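About > Who We Are > Our Story

Filed under: Press Watch, Local Media, About Us

Whitfield Media Review started out as a newsletter that two former copy editors mailed to their friends, mostly to grumble about headlines. That was 16 years ago, and we're happy to say the grumbling has gotten a good deal more careful since then (and the friends are still reading, bless them).

These days we follow 64 newspapers, radio stations and local news sites, from the Ballwood Courier down to the little weekly in Stuvska that still prints its school lunch menus on the front page. We read what they publish, we check it against the records they cite, and when a story leaves something out we say so, as kindly as we can manage. When a paper gets a hard story right we say that too, and we wish we had room to do it more often!

There are 4 of us on staff, working out of two rooms on Jalero Street, and the coffee is always on. Our new issue goes out every Thursday morning.

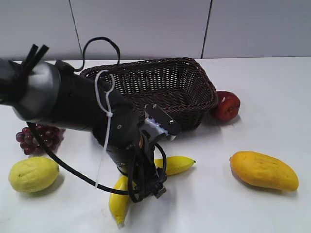
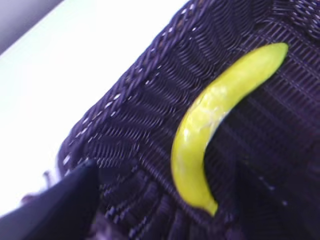 We don't take money from political parties or from any outlet we cover. Readers pay for nearly everything, most of them a few dollars at a time, and we're grateful for every one. If you think we've made a mistake, please write and tell us. Corrections run at the top of the next issue, in the same size type as everything else.

Last updated: February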